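Atelier > Carnets > Reliure et colles > Mai

Carnet, mai, 9 h du matin

Je reprends les essais de colle d'amidon pour la réparation des dos. La recette de Gwenllian Meredith (une part d'amidon de blé, quatre parts d'eau) donne une pâte trop épaisse pour le papier japonais fin. J'ai donc dilué à cinq parts, puis passé deux fois au tamis. La pâte est plus lisse, mais elle perd un peu de prise au bord.

Lot utilisé : amidon Zikach, sachet numéro 2605. Cuisson au bain-marie, environ 400 ml en tout, en remuant toujours dans le même sens. Je ne sais pas si le sens a une importance, mais Åsmund Kvam insiste et je préfère garder la même méthode que lui pour pouvoir comparer.

Essai A, sur la toile Prorkis : bonne adhérence, la toile n'a pas bougé quand j'ai tiré avec la pince. Essai B, sur le papier Agbeko : des petites vagues sont apparues après le séchage. J'avais mis trop de colle au centre, je crois. À refaire avec le pinceau plat et avec un buvard changé après dix minutes.

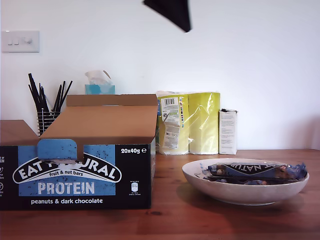

Pour le cartonnage, question différente. Le carton gris de Flatora se courbe vers le côté collé, même avec une contre-garde. J'ai vérifié le sens des fibres sur deux chutes : la première était coupée dans le mauvais sens, c'est mon erreur. La deuxième était correcte et elle se courbe aussi, mais moins. Åsmund propose d'humidifier légèrement l'autre face avant la mise sous presse. J'ai essayé sur une seule plaque, résultat demain.

Note pour Gwenllian : le petit pot de colle dans le réfrigérateur est celui à cinq parts, il faut le jeter après 2 jours. Ne pas le mélanger avec le nouveau. J'ai écrit sur le couvercle, mais l'encre part facilement.

Reste à faire :
- refaire l'essai B, colle plus mince
- couper trois plaques dans le bon sens
- demander à Åsmund combien de temps il laisse sous presse (il m'a dit « une nuit », mais laquelle de ses presses ?)

16 h. Le buvard de l'essai A est encore humide au milieu. Je le change et je laisse sous poids.

Contact de l'atelier | Carnets internes, tous droits réservés | Haut de page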